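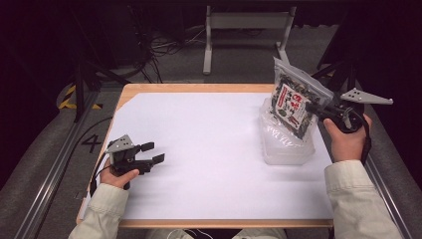
Dry goods table, July: resealable bag and storage container

PERNULSTEAD COMMUNITY KITCHEN
Minutes of the Stores and Pantry Meeting, July

Present: Eluned Lougher (Chair), Rodel Lumbao, Azucena Bautista, Ifor Howells (Minutes)
Apologies: Mpho Ngcobo

The meeting opened at 2 pm in the Torneck Room.

1. Minutes of the previous meeting
These were agreed as a correct record, with one amendment: under item 5, 'shelf' should read 'shelves'.

2. Matters arising
The lock on the tall cupboard has been repaired. The invoice from Dirkach for replacement lids is still awaited and Mr Howells will write again.

3. Dried goods
Ms Bautista reported on the sorting of dried foods. Packets have until now been kept upright on the open shelf, where the smaller ones slip behind the tins. It was proposed that resealable bags of dried food be moved into the rounded plastic containers. The table is to be covered with white paper whenever packets are being sorted, so that any crumbs can be gathered up and thrown away with the sheet.

Mr Lumbao asked whether bags should be stored flat or on end. Members felt that flat was better for the larger bags, provided the label faced upwards and the closure had been pressed shut along its whole length.

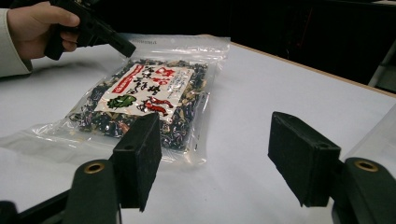

The Chair noted that several of the dried foods carry labels in East Asian scripts which not all kitchen users can read. A small card in English, giving the contents and the use-by date, is to be placed in each container. The maker's own label must stay uncovered – Ms Bautista was firm on this point, as regular users find their packets by it. Ms Ngcobo had sent word that she would be willing to check the wording of the cards before they are printed.

Agreed: that the containers be adopted for dried goods, and that cards be prepared.
Action: Ms Bautista (containers), Ms Ngcobo (cards)

4. Purchases
Mr Lumbao presented a quotation from Kurup for 32 further containers with lids. After discussion it was agreed to order 40, the additional boxes to be used for rice and pulses. A limit of £300 was set, to include delivery. Mr Howells asked that his preference for square-cornered boxes be recorded.
Action: Mr Lumbao

5. Use of the large table
The evening cookery group has asked to have the table cleared before it arrives. It was agreed that sorting should finish by 4 pm and that paper, tape and scissors should go back in the drawer under the window. Opened packets must not be left out overnight.

6. Any other business
The Chair reported that the step stool is missing a rubber foot and should not be used until it has been mended – a notice has been put up.

The meeting closed at 3.15 pm. The next meeting will be held in the same room, with the container order as the first item.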